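Olstead repair shop to budget for second two-armed robot

Print this article | E-mail this article | 4 comments

Mudgway Electronics plans to buy a second two-armed robot for its repair shop in Olstead, and has asked three suppliers to send prices by the end of October.

The company refurbishes control boards for commercial ovens, dishwashers and laundry machines. It has run one two-armed unit on a lease since spring. Operations manager Vaughan Ruawai told staff on Tuesday that the lease would end and the shop would own both machines outright if the numbers hold up.

"The lease made sense when we didn't know what we'd use it for," Ruawai said. "Now we know, and we're paying every month for something we could have on the books."

The shop handles up to 200 boards a week. Most come in from service companies, and a growing share comes from Deretti, an appliance parts dealer that signed a two-year repair contract with Mudgway over the summer. Deretti wants faster turnaround on boards that arrive with their wiring still attached, and that is the work Mudgway wants to shift to the robots first.
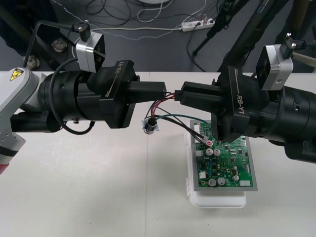

Mudgway's request to suppliers covers more than the arms. It asks for separate prices on grippers, wrist cameras, spare cables, installation, training and a service plan, so that the quotes can be compared line by line. Ruawai said the first lease bundled everything together and left the shop guessing at what a replacement part would cost. Grippers are the item he expects to argue over. Holding a bundle of thin wires between two sets of fingers, with the plug at the other end still seated on the board, calls for narrow fingers and a light grip, and he wants suppliers to show that their standard set can do it before he pays extra for a custom one. Each bid must also state how long the shop would wait for a new wrist camera.

Trays are a smaller matter. The shop will keep making its own board holders and has left them out of the request.

Suppliers will be asked to run a trial on 100 mixed boards picked by Mudgway's bench technicians. Any board damaged in the trial has to be reported, along with the time spent setting up between board types.

Floor space is also part of the plan. The new cell would go along the back wall, where the company now stores incoming crates, and the crates would move to a rented unit on Fleltura Road. An electrician has been booked to price new outlets for both cells – the cost will come out of the building budget.

No jobs will be cut, Ruawai said. Two bench technicians will be trained to program the arms and will move to a higher pay grade when they finish.

A decision on the supplier is expected before the end of the year.

Contact the newsroom | Copyright Olstead Business News | Back to top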